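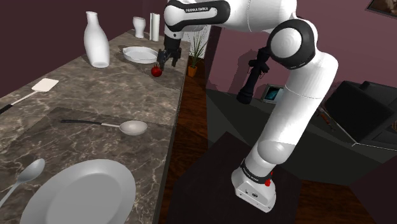
Figure 9. Simulated kitchen cell: arm on its base beside the counter, gripper over the far part of the worktop.

Sevanent Planning Guide > Before You Order > Section 9: Sizing and Budgeting a Cell

Overview | Sizing | Budget | Delivery | Spares

9.1 Sizing the cell in simulation

Complete this section before asking Darkau for a quotation. Changes to the layout after the order is placed are charged as new work.

1. Measure the worktop, including its height above the floor. Enter the values in the Onitz layout file.

2. Place the arm base beside the worktop. In Figure 9 the base stands at floor level in the model, clear of the counter edge.

3. Add the objects the arm is expected to handle. Include flat items (plates, a spatula), items with long handles (a ladle, a spoon) and at least one small round item such as a fruit.

4. Add tall items that will stay on the worktop. Vases and bottles restrict the path of the wrist more than plates do.

5. Run the reach check. Record every object the gripper cannot approach from above.

Note: A reach result of 70 per cent or less means the base position must be changed. Do not budget for a second arm until at least two base positions have been tried.

Caution: The simulation does not check floor loading. Obtain this figure from the building owner in writing.

9.2 Preparing the budget

1. List the arm, controller, gripper and mounting plate as separate lines. Suppliers bundle these in different ways and totals cannot otherwise be compared.

2. Add guarding and the emergency stop circuit. These are not part of the arm price.

3. Allow 32 hours of engineering time for installation and first set-up. Sites with no previous robot should allow 69.

4. Enter spare gripper fingers as a yearly cost.

5. Send the completed sheet to Digby Lowther (costs) and the layout file to Nestor Samonte (cell design).

Note: Quotations from the Lūse store are valid until the end of September. Orders placed later are priced again from the current list.

Caution: Do not order the gripper from the simulated model alone. Confirm finger opening against the widest real object.

Sevanent Planning Guide, revised Apr 25, 2021 | Contact | © Sevanent | Back to top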